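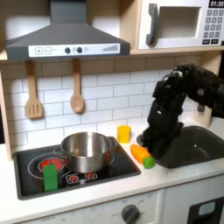 The Mensah Family Center has reopened its ground-floor play room following a winter closure for new flooring and lighting, the center's management announced in March 2019. The room serves children of preschool age and their parents or caregivers, and its pretend-play area has been moved from the hallway side to a larger space by the windows. A toy kitchen is now the main piece in that area. It has a dark gray range hood with plus and minus buttons, a white microwave with a keypad, and a wooden spoon and slotted spatula that hang from hooks under the shelf, in front of a white tile backsplash.

The work began in December and was carried out by Drivbridge, a local contractor. Families were offered a shorter program in the upstairs meeting room during the closure. Regular hours have now resumed, and the upstairs room has been returned to adult classes.

"Parents told us that the old pretend-play corner was too narrow for more than one family at a time," said Davina Aitken, director of the center. "We wanted a place where children could cook, serve and put things away together, with room for an adult to sit down beside them."

Funding for the room included a grant of $300 from the neighborhood association, which was set aside for play food and small kitchen items. Donated books and puzzles have been returned to the low shelves next to the reading rug.

1,137 shares

Staff have also introduced a short tidying period at the end of each session. Children are asked to return pots to the cooktop, hang up the utensils and place the play food in its bin before coats are handed out. Jade Lightfoot, who supervises the morning sessions, said the routine had been tried upstairs over the winter with a smaller set of toys and would continue in its present form through the summer.

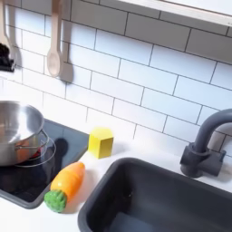 Can families bring their own toy food and dishes to the sessions?

Families are asked to leave their own toys at home, but they may donate clean items in good condition at the front desk. Donations are checked by staff before they are placed in the room. Items with small detachable parts cannot be accepted.

Morning sessions are limited to 50 visitors, including adults. Registration is free and can be completed at the front desk or by telephone. Children must be accompanied by an adult at all times – older brothers and sisters under 18 do not meet this requirement.

The center will accept written comments on the new layout until the end of the spring program. Comment cards are available beside the coat rack and should be returned to Ross Purves in the main office.

3 comments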